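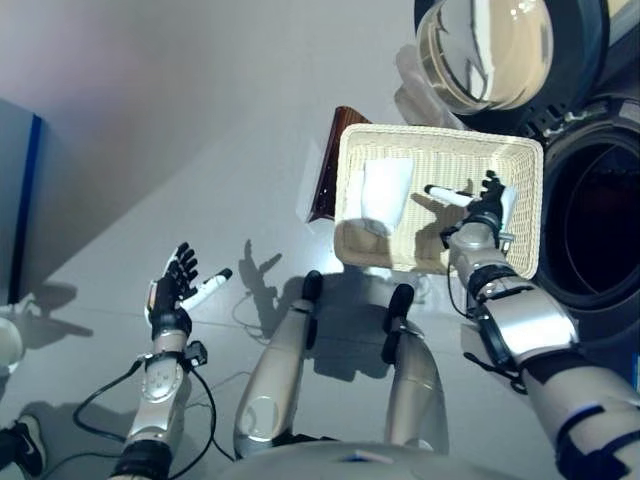 I've changed my mind about teaching robots by remote control, and it took me 193 tries at a laundry chore to get there. I used to think you should just grab the arm and move it where you want it, the way you'd guide a kid's hand on a pencil. Fine for one arm bolted to a bench! But try it with two arms and ten fingers, where one hand is down in a wicker basket holding a white pen-shaped thing and the other is held open in the air. You'd need to be an octopus. With remote control you just do the job yourself, more or less, and the robot does it along with you.

My friend Afaf Bitar still disagrees, and she's better at this than I am, so take that how you like. She says pushing the arm around teaches you how heavy it is and where it gets stuck – and she's right, I never feel any of that through a headset. 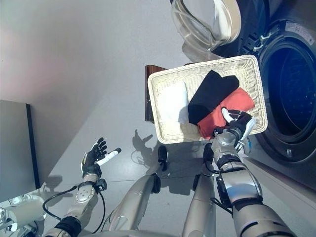 What I do get is my own bad habits, played back at me. I fuss with cloth. I poke at a shirt 4 or 5 times before I commit to it, and if I record that all through April, guess what the robot learns? Keith Rewi wants us to throw out the fussy runs. I'd keep most of them. People fuss when cloth is being difficult, and I'd like a robot that knows how to fuss a little too.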